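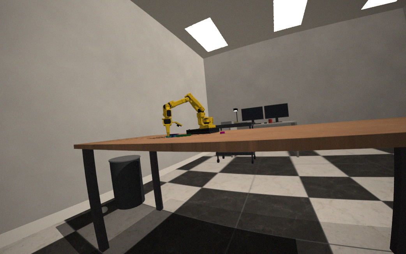 Do I need my own robot to take part? You need a decent computer and a steady internet connection. The whole cell runs in simulation, and we give you a login.

So, hi! I run the Gruvmont cell at Pristatell and I'm looking for people to help me look after it. Gruvmont is one yellow arm on one long wooden table in a simulated room, and it needs more looking after than you'd think (I certainly didn't expect a simulated arm to fill up my afternoons the way it does). Joints get a bad offset, the gripper drifts out of calibration, a block spawns halfway into the tabletop and shoots off across the tiles. Somebody has to catch that stuff, fix it and write it down, and right now the somebody is me.

I'm taking on 3 people, part time and fully remote, for a paid stint that ends in June. Pay is $800 a month. Hours are up to you as long as the morning check gets done before the runs start.

What you'd be doing, more or less:

The morning check. You open the cell in Luline (our control panel), send the arm to its home pose and compare every joint reading with the sheet. If one is off by more than the tolerance on the sheet, you rezero that joint and send the arm home again. Then you open and close the gripper a few times with nothing in it and look at the two jaws. They should start and stop together. If one lags, write down which one before you touch any settings, please, please, please. I have lost whole evenings to a lag that got "fixed" with no note.

Setting out the table. We work with little colored sticks, a short block and a couple of tiny cubes, and each run has a layout file saying where they go. You load the file, let everything settle, and check that no piece is sunk into the wood or sitting on top of another one when it shouldn't be. The cubes are the fussy ones. If one jitters, lift it a hair and drop it again before you go messing with friction.

Repairs. Mostly these are small: a collision shape that no longer matches the part you see, a joint limit somebody loosened for a test, a base plate that came unpinned from the table after an update. That last one is great fun to watch exactly once. Our repair log has 823 entries in it and I'd say the base plate has earned its own chapter.
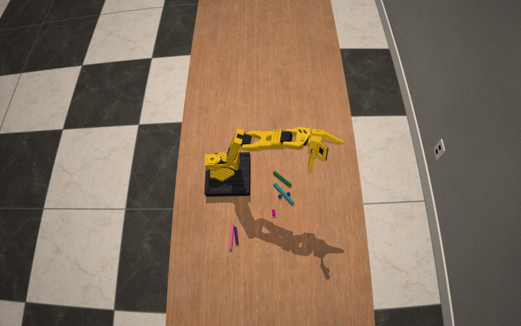
One participant from the last round wrote to say that the part she wished I'd mentioned up front was the waiting. You change one damping value, then you sit through the full set of moves again before you're allowed to change another. She's right, and I should have put it in the ad. We change one value at a time here, and if that sounds like torture, this probably isn't your gig. She also said to keep a second window open with the old joint plots, and I've been doing that ever since.

You don't need a degree or a robotics background. I'd love it if you've fixed things before, any things: bikes, printers, sewing machines, somebody's terrible spreadsheet. You should be okay with reading a plot, editing a plain text settings file and admitting in writing that you broke something. A little Python helps for Na, our logging script, which is short and grumpy and falls over if you put a space in a file name. I'll walk you through it on a call.

Training is one week, paid the same as the rest. For the first couple of days you shadow me, then you do the check while I keep quiet (I'll try!), and then I break a few things on purpose and you go find them. Favorites include a flipped wrist axis and a gripper that reports closed while it's open. 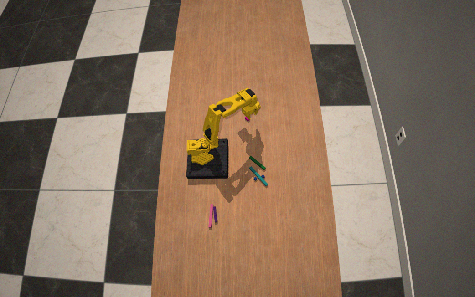

What happens if I crash the arm? You hit stop in Luline, save the log and reload the last good state. It costs us a few minutes, and you won't lose pay over it.

A few practical bits. You'll need a screen big enough to have the cell view and the joint readings side by side. A laptop alone gets cramped, so if you have a spare monitor, dig it out. Write-ups are in English, and short is fine. "Elbow offset high, rezeroed, home pose good after" is a perfectly lovely entry.

To apply, send me a page or less about something you repaired, what was wrong with it, what you tried first and what finally did it. If it never got fixed, tell me that story instead, I'd enjoy it just as much. Put Gruvmont in the subject line and add the hours you're usually around. No résumé needed, no cover letter either.

Applications close October 28, 2024. I read all of them myself, so give me a week or so to write back.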